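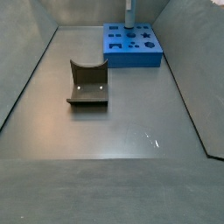

她不让我把外套搭在椅背上。椅背后面是电源，电源后面是一条她自己也说不清通向哪里的排线，上回有人把围巾搭在那儿，机器在半空里停住，她查了一个晚上的程序，最后查到一团毛线。

“你抱着吧，”她说，“抱着最安全。”

于是整个下午我都抱着外套。地点是Dunura，一间共享工坊，从前门进去要先经过缝纫机和陶窑，再经过一台大家都说马上要修的台锯，最里面那张工作台归她用。严格讲，工坊的规矩是台面不得长期占用。她的东西在那儿放了11个月。我问她怎么办到的，她说每到月底她会把所有东西往左挪一掌宽，下个月底再挪回来。

“这样就不算长期。”

她的正职是给公交公司排班次表，不学机械，也不学电子。她造的机器叫Dalitz，一台吊在箱子上方、从上往下干活的小机械手，任务是把形状块放进泡沫板上对应的洞里。方的进方的，圆的进圆的，星形的进星形的。这件事一个两岁小孩能做，做完还会拍手。Dalitz不拍手，她考虑过加，后来觉得那是虚荣。

## 为什么是这个

“因为它看起来简单。”她说完停了一下，给自己倒水，没给我倒，大概是考虑到我的手被外套占着。“我当时想做一台能浇花的。浇花要管水，水和电放在一起，我家里人不同意。然后想做一台能翻书的，翻书要管纸，纸这东西你不知道有多难缠。最后我想，那就放积木吧，积木总是硬的，不漏，也不会粘在一起。”

我问她有没有后悔。

“积木是硬的，”她说，“洞也是有脾气的。这一点我当时没有考虑进去。”

她起初的计划写在一张班次表的背面，她找出来给我看。上面画着一个方框，方框里一个小方框，一支箭头从上面指下来，旁边写着“放进去”。我问中间的步骤在哪里，她说没有了，就这三个字。她把这张纸压在键盘底下，说是提醒自己当年多么有把握。

五月里她把第一版搬进工坊。那一版是用旧打印机的滑轨拼的，走起来有一种老式电梯的庄重感，声音也像。隔壁做陶的人客客气气来问，能不能等他们拉完坯再开。她说可以，于是那一个月她都在晚上干活。后来换了驱动，安静了，做陶的人又来问，是不是坏了。

“他们听惯了，”她说，“说没有那个声音，坯子反而拉不圆。我不负责这个。”

## 灰箱子

Dalitz干活的地方是一个灰色的箱子，四面有壁，上面敞着。里面放一块亮蓝色的泡沫板，板面上开着一排排形状各异的洞：有长方的，有星形的，有像小桥一样的拱形，还有一个边缘一瓣一瓣的，她管它叫“花”，也管它叫别的，别的我不写。

我问为什么要有箱子。

“东西会掉。”她说，“掉在箱子里，我伸手就捡。掉在地上，就滚到陶窑底下去了，那底下是另一个世界。我有一个六角块还在那边生活。”

箱子刷成灰色也有讲究，她说自己试过白的。白的好看，拍照也好看，唯独摄像头不喜欢：灯一开，箱底到处发亮，程序在那片亮光里认出了好几个根本不存在的洞，并且很坚决地要往里面放东西。灰色哑光的就老实多了，蓝泡沫一放进去，颜色一分就分出来。她讲这一段的时候很得意，讲完又补了一句，说箱底偏左那一片还是会反一点暖色的光，程序里专门有一行是用来忽略它的，那一行的注释写着“别理它”。

箱底有划痕，也有些白色的小斑点。我问要不要擦一擦再拍照。

“你拍你的。”她说，“擦过一次，擦完校准全变了。我不知道为什么。我也没有再擦过。”

蓝板靠着后壁放，左边稍微靠前一点立着一个黑色的L形支架，背板的上沿凹下去一块，两头翘着。我本来以为是什么精密夹具。她说在程序里，它的名字叫“家具”。

“就是不许碰的东西。板子是目标，支架是家具。机械手去板子那儿，得知道屋里有家具。只有一块板子的时候，它每次都走得漂漂亮亮，你就会以为自己很厉害。放进去一件家具，你就知道自己几斤几两了。”

我问为什么偏偏用这个支架。她说形状好，有高的地方，有低的地方，中间还有个弯。路线规划要是偷懒，把它当成一个方盒子，那就得绕远路；要是不偷懒，就得真的知道它哪里凹下去。Dalitz目前是偷懒的。它绕远路。

“像公交车，”她说，“但我们绕路是有道理的。”

我作为乘客没有发表意见。

## 零件从哪里来

控制板是Onaner的，装在一个饭盒里，饭盒盖上打了孔散热。她说买的时候看中的是便宜，用了以后看中的是说明书：说明书有两页，一页是接线图，另一页是祝您使用愉快。接线图里有一根线没有标颜色。她把那根线接了两回，第一回不愉快。

导轨、轴承、皮带轮，差不多都来自Tymoshchuk。那是城边上一家卖拆机件的铺子，论斤卖，也论心情卖。她描述那里的买法：你不能说你要什么，你一说，价钱就知道你要什么。你得拿起另一样东西，看很久，叹一口气，放下，再顺手拿起你真正要的那个，问一句这个搭着给行不行。

“我为了买一根丝杠，假装对一台咖啡机的底座感兴趣，感兴趣了半个小时。”

“买到了吗？”

“买到了。”她说，“咖啡机底座也买到了。”

底座现在压在工作台的一角，给架子配重。我得说它配得很好，那台架子之前一加速就往前点头，像在打瞌睡的会议上表示同意。压上之后再没有点过头。她把这件事记进了维护日志，原话是“咖啡机底座，出乎意料，保留”。

维护日志是一个硬壳本，我得到允许翻了几页。内容大致分三类。一类是正经的：某处螺丝松，已紧；皮带松，已紧；皮带太紧，已松。一类是不正经的，例如“今天它故意的”。还有一类只写着一个时间，后面什么都没有。我问那是什么，她看了一眼，说那是她走开去吃饭的时候。

“我本来想写原因的，回来忘了。”

## 关于“放进去”

讲到核心部分，她把椅子拉近了一点，我也把外套换到另一只手上。

放一根圆棒到圆洞里，人做起来是什么感觉？她让我闭上眼睛试。她给我一根小圆棒和一块废泡沫，我闭着眼睛戳，戳了几下，进去了。她问我怎么知道洞在哪里，我说不知道，就是碰到边了，往旁边蹭一蹭，感觉到它想下去，就让它下去。

“对，”她说，“‘感觉到它想下去’。你现在把这句话写成程序给我看看。”

第一版的Dalitz没有感觉。摄像头说洞在那里，它就去那里，往下压。位置对了，进去；位置差一点点，它也往下压，压得同样诚恳。泡沫是软的，被压出一个坑，坑看着跟洞也差不多，于是摄像头下一回就说，洞在那里。

“它自己给自己挖洞，”她说，“然后自己放进去，然后告诉我成功了。我那几天成绩特别好。”

发现真相的那天，她把蓝板拿起来对着灯看，看见一堆从没设计过的凹坑。那块板子后来退役了，裁成小块，给陶艺那边垫杯子。箱子里的是它的继任者。

第二版她在手腕的位置加了一段弹簧，让抓着的东西可以歪一点。行里管这个叫柔顺，她说听起来像洗发水。有了这一段，圆棒碰到洞沿就会自己偏过去，滑到洞里。程序里也加了一套找洞的动作：先轻轻碰到表面，然后一圈一圈往外绕，每绕一点就试探着往下。高度忽然变低了，就说明找到了；绕完了还没变低，就抬起来，回到起点，重新看一眼。

“这就是你闭着眼睛做的那个，”她说，“就是慢。你用了几秒？它有一个上限，90秒。超过90秒就放弃。”

我问90秒是怎么定下来的。

“因为我看它绕圈，看到第90秒的时候，我站起来去关窗户了。我想，我都放弃了，它凭什么不放弃。”

圆的最容易。圆的没有方向，怎么转都对，她把它叫作“礼貌的形状”。长方的要转对角度，转错了就架在洞口，像一个不肯进门的亲戚。星形的更讨厌，五个角，只要有一个角没对上，另外几个都白对。那个拱形的，一边带缺口，所以正着放和反着放在摄像头看来差别很小，在洞看来差别很大。

至于“花”，她不愿意多谈。

“我在想它是不是可以算圆的，”她说，“一个有理想的圆。我把它按圆的处理，进去过。后来再也没进去过。所以我现在不知道那次是怎么回事。它也不知道。”

## 284次

她每试一次记一次，到我去的那天，本子上一共284次。这个数字是我问出来的，她原先不肯讲，嫌它不整齐，想凑齐了再说。我说凑到多少算整齐，她想了想，说反正284不算。

记录的格子很朴素：哪个形状，哪个洞，进没进，用了多久，备注。进没进这一栏本来是打勾打叉，后来多出了第三种符号，一个小圆圈，意思是“进了，但是进了别的洞”。那个六角块进过圆洞，她看到的时候很想给它算对。板子上有一个小方洞和几个小长方洞，离得近，看错了就会串门。

“我一开始很严格，进错洞算失败。后来我觉得它放得那么认真，抖都没抖一下，动作上挑不出毛病，就是去错了地方。我在公交公司上班，这种情况我们不叫失败，我们叫投诉。”

我请她给我讲一次印象最深的失败。她给我讲了两次，因为她说两次是一回事。

第一次，Dalitz把小方块抓起来，走到板子上方，停住，下降，放开，抬起，回到原位，报告完成。她低头一看，小方块还在手指上，粘着。夹爪的内侧贴了一层防滑的软垫，天一热就有点粘。机器做完了全套动作，唯独没有做那件事。

第二次，天凉了，她把软垫换掉，换成不粘的。Dalitz把小方块抓起来，走到一半，小方块掉了。机器继续走，走到板子上方，停住，下降，放开，抬起，回到原位，报告完成。

“这两次的日志一模一样，”她说，“一个字都不差。我就是从那时候开始不看日志，看箱子。”

现在她的程序会在最后再拍一张照片，看看洞里有没有东西。这个办法听上去太笨，她拖了很久才加，因为她总觉得机器应该自己心里有数。加上以后，Dalitz的成功率立刻降了一大截。

“诚实的代价。”她说。我写下来，她让我划掉，说太像格言了。我没有划，她大概会生气。

## 工坊里的人怎么看

Dunura的墙上有一块登记板，写每个人在做什么，方便别人来借工具或者躲开。她那一栏写的是“放积木”。有个带小孩来上木工课的家长看到了，以为那是儿童活动，把孩子领到工作台前。孩子看了一会儿Dalitz绕圈，然后伸手把积木拿过去，按进了洞里。

“按对了吗？”

“对了，还回头看了机器一眼。”

她说那个眼神她一直记得。后来她给箱子前面立了一张硬纸，上面写“请勿协助”。纸在第二周被人拿去垫台锯的腿，那台锯也就是从那时候开始说马上要修的。

缝纫那边的人对Dalitz比较有感情，因为皮带是她们帮忙接的。原装的短了一截，她去问有没有胶水，对方看了一眼，说胶水不行，拿走，第二天还回来一条接好的，接缝处走了密密的线。工程上这肯定不合规矩。皮带每转过那一针一线，架子就轻轻咯噔一下，程序里因此又多了一行，注释写的是“缝”。

我问她为什么不买一条新的。

“这条会咯噔，我听得见它走到哪儿了。”她说，“新的没有声音，我不放心。”

说这话的时候她已经开始收拾桌子，准备做一轮演示。演示前有一套固定的手续：关掉风扇，把水杯放到地上，把蓝板推回靠后壁的位置，看一眼黑支架有没有被碰歪，然后双手离开箱子，往后退半步。退半步这个动作程序里没有，是她自己的。

我问洞都空着，看着有点像还没开席的桌子。她说就要空着，前一轮留下的不拿走，机器会对着满的洞绕上一整轮。
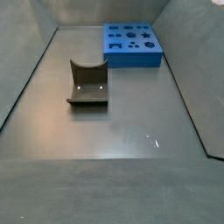
## 演示

演示没有成功，我先说了，免得有人一路期待。

顺序是她排的：先圆棒，再小方块，再星形。圆棒进得很顺，我刚要说话，她抬手不让我说。小方块转了一次角度，架在洞口，抬起来，再转，再放，下去了。我又要说话，她又抬手。

星形。机械手把它提过来，经过黑支架的时候照例绕了一大圈，从箱子左边绕，她在旁边小声说“没必要，没必要”，口气跟坐在副驾驶上的人一样。到了板子上方，下降，碰到表面，开始绕圈。一圈，又一圈。咯噔，缝。再一圈。

我看着这个过程，得承认它有一种古怪的吸引力。它明明就在洞的旁边，差的那一点连我都看得出来，你会不由自主地往那边歪身子。我歪了，她也歪了，我们两个人抱着外套的抱着外套，抱着胳膊的抱着胳膊，一起往右边歪。机器没有受到影响。

时间到。它抬起来，回原位，拍照，报告：未完成。

“看见没有，”她说，“它说未完成。”

我说看见了。

“以前它会说完成。”

她很满意。我起初以为是客套，后来发现是真的满意，她去拿本子记录，打叉的时候笔画很轻快。然后她把风扇重新打开，把水杯从地上拿起来，喝了一口，这才告诉我，上个星期有一位懂行的人来看过，看完说了一句，这东西装一个现成的力传感器，一个下午就解决了。

“你怎么回答的？”

“我说谢谢。”

“会装吗？”

“会吧。”她说，“等我不想看它绕圈的时候。”

## 一些零碎

谈话里还有些东西，放在哪一节都不合适，我放在这里。

她家里没有这台机器的任何一部分，这是当初谈好的条件。有一次她把一只电机装在包里带回家，说只是忘了拿出来，家里人说那你现在拿出来，放到门外。电机在门外过了一夜，她说它后来转得比别的都安静。

她不喜欢别人问“有什么用”。不过她准备了一个标准答案，用来应付亲戚：练手。亲戚一听练手就点头，因为练手意味着以后还有一件正经事。至于那件正经事是什么，目前还没有亲戚追问。

她排班次表的时候会用到Dalitz的经验，反过来也一样。班次表里有一种办法，叫留余量，每趟车到终点站都多给几分钟，万一堵了，不至于把后面的全拖垮。她把这个搬到机械手上，每个动作做完都停一小会儿，等架子不晃了再走下一步。这一停，准头好了不少，代价是整台机器看上去若有所思。有人来参观，问它是不是在想事情，她一律回答是。

她修东西有一条次序，先看有没有插，再看有没有松，再看是不是自己昨天改的。她说十有八九到第三步就该停，可是人都不愿意在第三步停，都想往下找，找出一个配得上自己这番辛苦的原因。围巾那一次，她已经找到了电源的波形，借了示波器，写了半页推测。那半页她也没撕，夹在本子里，标题叫《关于间歇性电压跌落的初步分析》，末尾用另一种颜色的笔添了一句：毛线，灰色，混纺。

我问她Dalitz这个名字有什么来历。她说买来的第一块旧面板上就印着这几个字母，她嫌刮掉麻烦，就那么叫了。面板后来换过，名字没换，因为登记板上已经有人拿它编过笑话，改名的话笑话就作废了。笑话她复述给我听，我没听懂，据说要懂陶艺。

关于钱，她只肯说一句，比养鱼贵，比养马便宜。我问中间还有很多动物。她说对。

## 下一步

按她的说法，下一步有好几件，互相排斥。

她想教Dalitz从箱底捡掉下去的块。目前掉了就是掉了，机器继续往下做，捡是她的活。捡要先找，找就得让摄像头认清楚哪些是块，哪些是箱底的白斑。她试过一次，机械手下去，很温柔地夹了一下某个白点，夹起来空气，送到板子上，放进圆洞，抬起，拍照，报告未完成。

“又是诚实的，”她说，“我都有点替它难过。”

她也想对付那三个挤在一起的小圆洞，就是排成三角形的那一组。单个都是圆的，都是礼貌的形状，但挨得太近，绕圈找洞的时候一不留神就绕进邻居家。把圈缩小，有时又够不着；把圈放大，就一定串门。她说解决办法是有的，先放最里面那个，依次往外，别的什么都不用改。她还没有试，因为要是这么容易，她会不高兴。

她还想让它别绕远路。为这个她得把支架背板上那道凹下去的弧线老老实实量出来，写进程序。尺子就放在桌上，我来的时候在那里，走的时候也在那里。

“还有花。”我提醒她。

“还有花。”她说。

我起身的时候，隔壁开始拉坯。她侧着耳朵听了一下，把Dalitz打开，让它空着手来回走。咯噔，咯噔，中间隔着一段不长的安静。那边有人隔着架子喊了一声谢谢。

我到门口穿外套，袖子里掉出一颗螺丝，M3的，带一点锈。我回去还给她，她看了看，又抬头看了看架子，看了很久。

“你先别走。”她说。

（采访于2019-10-17，文字经受访者看过，她要求改动一处，改的是台锯：已经修好了，请大家不要再往它腿底下垫东西。）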